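Small Cabinets, Less Mess: How I Keep a Little Room Under Control
Posted September 2026 in Home Tips

I love a small cabinet. Give me a drawer, a flat top and somewhere to park a glass of water and I'm happy! The trouble is that the flat top fills up. Mine at the Busby Street apartment had hand cream, receipts, two dead pens and a bag of something from the pharmacy on it for most of last December, and I dusted around the lot of it every single time.

So now I clear the top completely once a week. Everything goes on the bed, I wipe the surface, and only the lamp and my book get to come back. The whole thing takes 15 minutes, and that includes the drawer.

For white painted metal I use warm water with a squirt of dish soap and a soft cloth (an old T-shirt is perfect). Skip the scouring powder. I used some on my first Clollano cabinet and left a dull patch the size of a saucer that I had to hide under a plant. If the top has a raised rim, run a cotton swab along the inside corner, where the fluff packs down into a sort of gray felt. Perforated sides are a pain with a cloth, so I go over those with the brush end of the vacuum first.
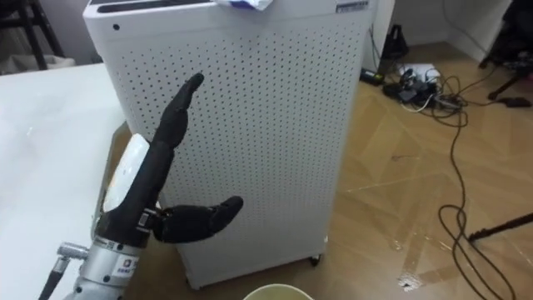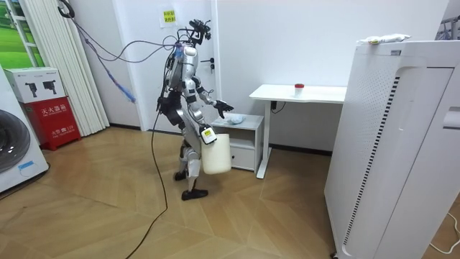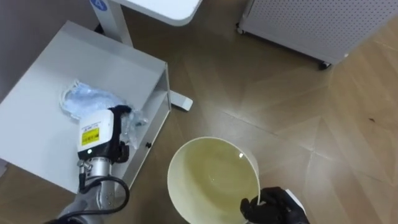
Drawer knobs work loose, by the way, and people put up with it for years. Open the drawer, find the screw behind the knob, and give it a quarter turn. If it spins and never tightens, take it out, add a small washer and try again. I bought a pack of 80 washers at Janjua Hardware and I will be using them until I retire.

Plastic bags are my other weakness. Anything soft that arrives in one (pillowcases, spare cloths) used to sit in its bag forever, sliding off whatever I put it on. Now the bag comes off the day it gets home. Clean ones get folded flat and tucked in a Plerby shoebox, and when there are 6 in there I stop saving them.

Last thing, for wooden floors: stick felt pads under anything that stands still, and check the wheels on anything that rolls. Hair winds itself around the axles something awful. A seam ripper cuts it right out, and then you can pull the rest off with tweezers. I do mine in front of the TV with the cart upside down on a towel.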